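Jata 606 Floor Cabinet, Charcoal Gray
Item number 3186
Sold and shipped by Brikside

Overview

The Jata 606 is a tall, narrow metal cabinet for people who need to keep electrical equipment in a room where other persons also work. We sell it mostly to small offices, repair shops and music rooms. It is made from folded sheet steel with a matte powder coating, and it stands directly on the floor. The body comes already assembled. You only need to fit the door and the feet.

In this size many cabinets are closed on the top, and the warm air stays under the lid. The 606 has one row of narrow slots in the top panel, near the upper edge, so the air can leave without a fan. If your equipment makes a lot of heat, please look at the fan kit on the accessories page. It uses the same holes as the inner shelf rail, so drilling is not needed.

Placing the cabinet

Most of our customers put it in a corner, close to the wall. This is fine. Please leave 50 mm behind the back panel for the cables, and do not put paper, plants or cups over the slots. Other equipment can stand next to it, but check first that you can still open the door fully. The hinge side cannot be changed after delivery, so choose left or right when you order.

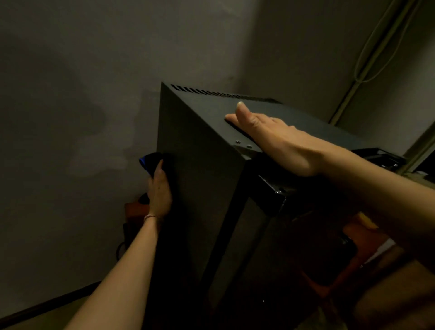
The coating is easy to care for. Use a soft dry cloth for dust, and a slightly damp one for finger marks, which are visible on the dark color in strong light. Wipe the top along the slots and not across them, otherwise the dust is pushed inside. Do not use solvent, steel wool or kitchen spray with bleach. Switch off the equipment inside before you clean with anything damp.

What is in the box

Cabinet body with top panel
Door with lock and 2 keys
Adjustable feet, one set
Inner shelf
Bag of screws and cage nuts
Printed instructions in English

Questions we receive often

Can I put something heavy on the top?
We do not recommend it. The top panel is made for ventilation and it can bend under a load. A small lamp is okay if it stands away from the slots.

Is there another color?
The charcoal gray is always in stock. Light gray is made to order at the Pernberg workshop and takes longer. The next group of light gray cabinets is planned for November.

Does it fit with the Oakley wall shelf?
Yes, the depth is the same. The Oakley brackets are sold separately and must be fixed in the wall, not in the cabinet.

Can I return it after I fitted the door?
Yes, if the coating has no scratches and all the parts are there. Please keep the carton until you are sure, because the cabinet cannot travel safely without it.

Delivery

The 606 is delivered to the street door by a pallet carrier. It is heavy for one person, so please have somebody to help you on the stairs. Check the corners before you sign the delivery paper and write down any damage on it.

Page updated 2026-02-21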